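Search this site Enter keywords Go

Print this page | E-mail this page

Equipment planning grant: second progress report

Jul 22, 2018

Hello again from the bench at Mostham! You asked us to keep these reports readable and to put the money stuff first, so I'm going to do just that and save the fun part for further down.

Where the budget stands

The big purchase is done. We bought the two arms as a pair from Celtis, with the black mounting plate included in the price, and that's the line that worried me most when I wrote the proposal. It came in under what we'd set aside. The enclosure walls and the table board came in a little over (freight, mostly — flat panels are a pain to ship and the carrier charges you for the air around them). Put those together and we're close enough to plan that I'm not asking to move anything between lines this period.

What I would like to flag is cable. I budgeted for cable as if you buy it one time and you're finished. Well, no. Each arm has its own run down past the base, the stuff gets flexed all day, and we've now ordered replacement sets from Dutov on two occasions. It's not a scary amount of money, but it belongs in the plan as something we pay for every year, the way you'd budget for printer toner. I've added it to the draft for next year as its own line so it stops hiding under "misc."

Same goes for zip ties, cable clips and small screws. I know, I know. But I've been putting them on my own card and turning in receipts, and our office would very much like me to quit doing that.

Quotes for the next round

The question you're helping us answer is whether we should buy a second station like this one or put the same money into better grippers for the station we have. I went into this pretty sure I wanted the second station. I'm less sure now.

We have three quotes in hand. Celtis will sell us another matching pair, same price as before if we sign by November. Sepúlveda quoted a complete station, enclosure and all, which is more expensive but would save us weeks of building (and I do mean weeks, I've got the sore knees from bolting this one together). The last is from Dutov and covers grippers only. It's the cheapest of the bunch by a long way, and it's also the one with the longest wait for delivery.

A few things I'm weighing, in no special order. Floor space is tight, and a second station means giving up the storage wall. Spare parts get easier if both stations match, so that's a point for Celtis. Nobody's quote includes setup time, and setup is where our hours went the first time around. And the service plans are all over the place. Sepúlveda wants a yearly contract, while Celtis charges per visit, and I can't compare those fairly until we've got a full year of our own repair records to look at. I've started a log for that, and it's already telling me things I'd rather not know about how often we stop to fuss with wiring.

What we're doing with the station now

We've been using card handling as our test job for the gripper decision. Cards are thin and they lie flat, and they're a good stand-in for the light, fiddly items we want to sort later on. The setup is simple: a wood tray in the middle with a block on it, a red bin over to one side, and some cards. It all came out of petty cash, so there's no line for it in the table I sent your office.

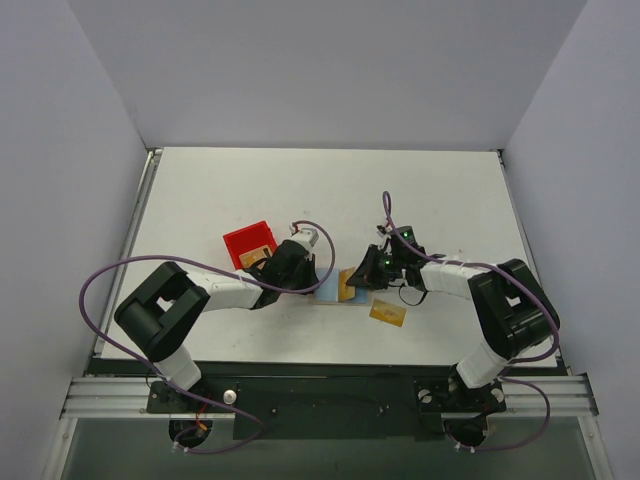
Card handling on the two-arm station, with the right gripper holding a card upright against the blue block.

The part I care about for buying purposes is the fingers. Picking a card up off a flat board is the step where I'd expect better fingers to pay off, and it's the step I've asked Dutov about in the most detail. They've agreed to lend us a sample set before we commit to anything, which I think is pretty generous! If the loaner set makes a clear difference, I'll probably recommend grippers this year and the second station next year. If it doesn't, we go back to comparing Celtis and Sepúlveda.

What I need from you

Two things, both small. First, an okay to carry the unspent part of the arms line forward, so I can hold it until the gripper trial is finished. Second, could somebody on your end tell me whether a service contract counts as equipment or as operating cost? I've read the guidelines twice and I can argue it either way.

I'll send the updated budget table along with the next report, plus the repair log, however embarrassing it looks by then.

Contact us | © 2018 Mostham | Back to top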